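Keeping House With Software: How One Records Office Learned to Manage Its Browser Extensions

By Tiruwork Negash
Feb 8, 2018

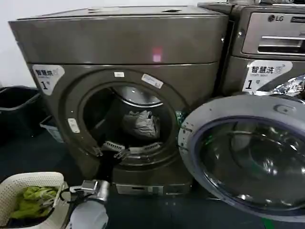
A front-loading machine with its door open and a gray cloth in the drum.

When the city records office in Zirkthorpe moved its staff to a web-based filing system, the project plan ran to 79 pages. It covered servers, training, printers and the retirement of the old terminals. Browser extensions were mentioned in a single paragraph near the end, under the heading "Other Matters," and the paragraph left the choice of extensions to individual employees.

Within a year, that paragraph had become the main business of the office's technical support desk. Employees had installed tools for taking screenshots, blocking advertisements, saving passwords, checking spelling and changing the color of the new tab page. Most of these tools worked as their makers intended. The difficulty lay in the combinations. A page that opened normally at one desk would load without its search box at the next, and support staff could spend a full morning comparing two computers that had been set up from the same installation disk.

The records office conducted its first full inventory in December. The final list contained 2,135 installed extensions across all departments, including many duplicates and a considerable number that had not been updated by their developers in years. Several had been installed by employees who had since left the organization, on shared computers whose current users did not know the extensions were there.

A Problem of Permissions

The inventory drew attention to a second matter. An extension, when it is installed, asks for permission to carry out certain actions. Some requests are narrow. A tool that changes the size of text on a page may need access only to the page being viewed, and only when its button is pressed. Others are broad, and the phrase "read and change all your data on the websites you visit" appeared many times in the office's list.

For a private user, such a permission is a matter of personal judgment. For an office that handles property deeds, marriage records and sealed court files, it is a matter of policy. The support desk found that employees had generally accepted the requests without reading them closely. In interviews, several said they had assumed that anything offered through a browser's official store had already been approved for use at work.

Ownership can also change. A small extension written by one developer may be sold to a company with different plans for it, and the next automatic update reaches every user who has it installed. The name and icon often remain the same. The office had no procedure for noticing a change of this kind, and its inventory had recorded only names and version numbers.

The Piltov Method

The approach the office eventually adopted takes its name from Piltov, the branch location where it was first tested. It rests on a short approved list and a regular review. Extensions on the list may be installed freely. Any other extension must be requested through a form that asks what task it performs, which permissions it requires and whether the browser already offers a similar function.

The last question has proved the most useful. Current browsers include a reading view, a basic screenshot tool and controls for blocking pop-up windows. A large share of the requests received at Piltov were withdrawn once the employee had been shown the built-in feature. The form itself fits on one page and is normally answered within 2 working days.

Employees are also taught a simple test for use when a page misbehaves. They open the browser with extensions disabled and visit the page again. If it loads correctly, the extensions are turned back on one at a time, with a restart after each, until the fault returns. The name of the last extension enabled is then sent to the support desk. The steps are printed on a card kept beside each computer.

Separate Profiles

A further measure was introduced for employees who work with restricted files. Each has two browser profiles, one for general use and one reserved for the filing system. The second profile carries only the password manager. It has its own bookmarks and history, and its window is given a different color so that the two are not confused.

The change was not welcomed by everyone. Staff in the map room, who move between public websites and internal records throughout the day, found it slow to work in two windows. A trial using Rutetti, a window management program, was arranged for that department and is still under way. Its staff have also asked that Mai, a small note-taking extension used for cataloging, be permitted in both profiles. The request is under review, as the extension stores its notes on an outside server and the records office has not yet received satisfactory answers about where that server is located.

What Remains to Be Done

The approved list now holds 5 extensions. It is reviewed every three months, and each entry is checked for its current owner, its most recent update and any permissions added after the previous review. An entry that has gone a year without an update is referred to the support desk for a decision.

Home computers remain outside the policy. Many employees sign in to the same browser account at home and at work, and with synchronization enabled, an extension installed at a kitchen table in the evening may appear on an office computer the following morning. The support desk has turned off synchronization on shared computers and plans to extend the setting to all others after the next training session. Employees who wish to keep their work bookmarks have been asked to export them before that date.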